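About us

3 min read

Grokemley is a small evening school for people who want to make things with their hands. Ceramics mostly, some block printing, a bit of bookbinding when Irén has the time. We're up two flights of stairs over the old Fullis shoe shop, door on the left, ring twice.

Started by Glória Loureiro and Puspita Wibisono, who met on a bad pottery course and thought they could run a better one. First term was one wheel, a second-hand kiln and a lot of cracked bowls. The kiln's still going. The wheel isn't.

What we teach

Hand building for beginners, Monday and Thursday evenings. Wheel throwing, once you've done a term of hand building or can show us you know the basics. Glazing weekends, twice a year. Lino and block printing on Saturday mornings with Kausar Abbasi, who also does the cards you see in the hall. Bookbinding in short runs, four sessions each, sewn and glued, bring an apron.

Classes are small. We've been asked to make them bigger and the answer is still no, the sinks can't take it.

You don't need to be arty. A good half of the Monday group hadn't touched clay since primary school. Come in your worst trousers.

Who we are

Glória – wheel throwing, kiln, timetable. Trained in tile work before she came here and still can't walk past a tiled wall without stopping.

Puspita – hand building and glazes. Mixes most of our glazes herself from her own notebook. The green everybody asks about is called Pasaribu, after her mother's side of the family, and yes you can use it, no you can't have the recipe.

Kausar – printing. Repeat patterns, cloth and paper. Ask about the fabric days.

Irén Nyitrai – bookbinding, plus the accounts. Best to email, she doesn't pick up the phone.

Hawi Gebru – joined last October to look after bookings and the young people's sessions. If you've had a reply from us in under a week that was Hawi.

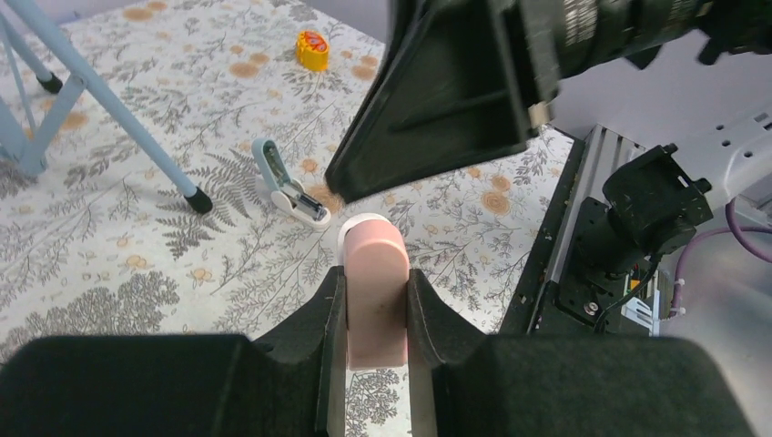
The young people's sessions

Ages nine to fourteen, school holidays only. Two hours, one project, everything gets fired if it's dry enough and not too thick. Collection is usually a fortnight after, we text you. Please do collect, the shelf is full and there's a hedgehog on it from two summers ago.

Places go fast. Put your name down with Hawi even if the dates aren't up yet.

Fees and what's included

Term fees cover tuition, one bag of clay, our glazes and all firing. Extra clay is sold at what we pay for it. Printing students get ink and the use of the press, lino is extra, and so is any cloth. Bookbinding includes board and thread but not fancy papers.

We keep two free places every term for people who couldn't come otherwise. No forms, no proof of anything. Write a couple of lines to Glória and she'll sort it. She doesn't pass it on to the rest of us.

If you miss a class you can come to open studio instead, Wednesday afternoons. We can't do refunds once term has begun but do tell us if something's gone wrong, we're not unreasonable.

The kiln

People like to know so. It's electric, top loading, and has been fired 1662 times by the log book, though the first few pages got wet and are partly guesswork. One firing a week in term, more before the winter sale. We only fire work made in our own clay. Sorry. We had a nasty melt on the shelves once with something brought in from outside and it took Puspita most of a weekend to grind it off.

The building

Two rooms. Wet room at the back for clay, dry room at the front for printing and books. There's no lift, which we know shuts some people out and we dont like it. Glória runs a ground floor hand building class at the Widis hall in spring for that reason, same fee, same clay. Ask for dates.

Parking is hopeless after six. The bus stops nearly outside. Bikes can go in the passage if you leave room for the bins.

Tea is free, biscuits are down to whoever remembers. Wash your mug in the front room sink please, not the clay one.

Selling and shows

Winter sale in the dry room, students keep everything they make from it. We don't take a cut, we just ask for a hand clearing up aftewards. Anyone who's done at least a term can have a shelf.

We don't take commissions as a school. Puspita and Kausar both do on their own account, so get in touch and we'll pass it along.

Page last updated Jan 22, 2018

2 comments | 4 shares

Contact | Term dates | Bookings | © Grokemley | Back to top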